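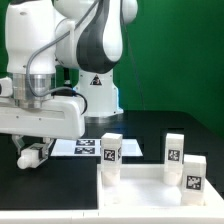
What goes into a tray first, the big pieces or the small ones?
Big ones. They decide how much room is left, and small pieces fit in the gaps afterward.

Chapter 3
Trays, Blocks and Where Things Go

Before you start: one tray with a raised rim, a few blocks, a clear bit of tabletop. Labels if you have them. Scissors for exercise 2.

Sorting is a habit, mostly. Put a thing down, know where it is, pick it up again. Sounds easy. Try it with 11 blocks and a tray that holds nine.

A rim matters more than people think. Flat board, things slide off. Raised edge, they stay put when the tray gets carried or bumped. The Zurnoddale workshop switched from boards to trays in January and Timo Frerichs, who ran the packing bench, wrote down every dropped piece before and after. His table is at the end of the chapter. Read it before exercise 2, not after.

Upright or flat? Depends. A block standing on its short end takes up less floor and can be grabbed from the top. Also tips over. A block lying down is steady but eats up space. Most of the layouts in this chapter mix the two, and you will be asked to say wich blocks you stood up and why.

Labels. One on the front is fine if the tray always faces you. It won't. Put a second one on the side, same label, same height. Radka Vlachou's rule: if you have to turn the block to read it, the label is in the wrong place.

Words used in this chapter
Rim: the raised edge of a tray.
Footprint: the area a block covers when it is set down.
Gap: space left between blocks. Leave a finger's width.
Layout: the plan, drawn before anything gets moved.

Draw first, then place. Pencil is fine, and the drawing doesnt need to be neat. Keep it, you will need it again in section 3.2.

3.1 Measuring the footprint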